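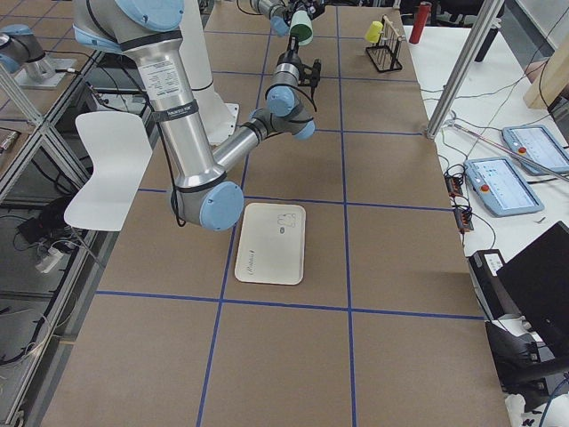

Stalley unit, walk-through 2022-12-12, W. Ccori
Extinguisher by door: tag current, pin in place. The landlord says all 36 were serviced in one morning. I doubt it. Table coverings: brown paper held in rectangles with blue tape, so add it to the combustibles list — the old list says "none".

Exit sign, rear: lit. Test button does nothing. FAIL
Eyewash: marked OK by Garkotine. By whom? Recheck in January.
Panel clearance: 2 boxes in front, again.
First aid kit: 5 items short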